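My grandmother's braised cabbage never had a recipe – just a blue pot, a lot of caraway and her telling me to go away and come back later. Tamsin Kingi talked me into making it for her supper club in Stumberg in January, for 40 people (I've never cooked for more than nine!). I used too much vinegar, panicked, and grated in two apples. Gladys Lema had thirds and asked if it was a Pellamberg thing. It is now, I guess. Next time I want to try it with smoked plums.

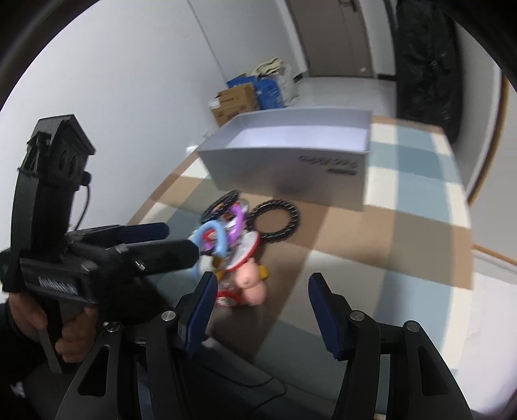
One in the left hand, one up close.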